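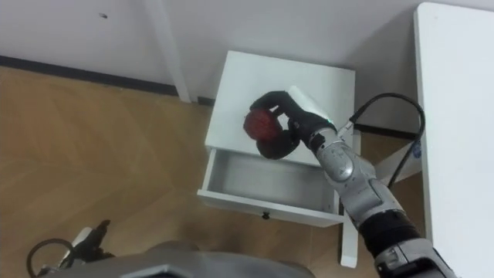 What should a person keep in a bedside drawer?

Only the things you reach for when you are already lying down, says Nayeli Quintero, and they should fit in one layer.

Quintero plans small bedrooms for Plistura, and we talked on January 16, 2025 about the simplest furniture she uses – a white bedside table with one drawer. "People ask me for three drawers," she told me. "Then they fill the lowest with old chargers and never open it."

She likes a small round knob, and she wants the drawer to come out far enough that the back corner can be seen. "If you must feel for something with your fingers, the drawer is too deep or too full."
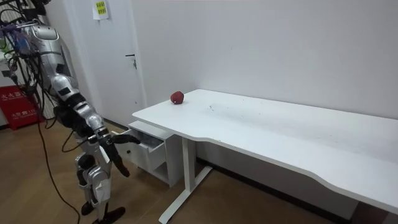

The desk as neighbour

In a small room the bedside table often stands next to the desk. Quintero does not mind this. "An apple on the desk is fine. In the drawer you will forget it until March."

Before she decides what goes in, she takes everything out and leaves the drawer open for a while.

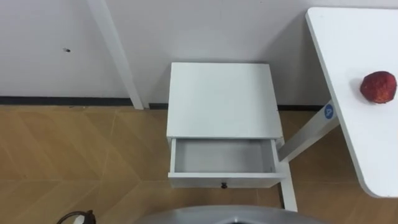
Drawer open and empty, fruit on the table beside it.

"Wipe the bottom, also the corners," she said. She puts back a book, glasses and a handkerchief.
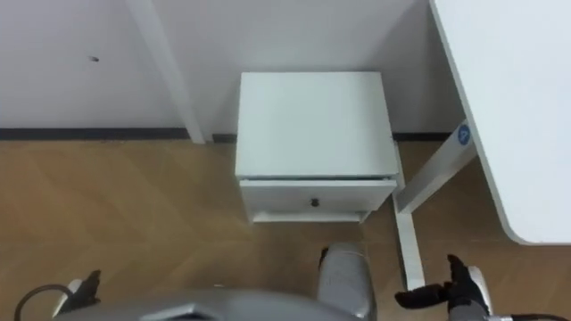
Against the wall

She pushes the table close to the wall, and checks first that the lamp cable is not caught behind. "After this I close the drawer, and I leave the top free until evening."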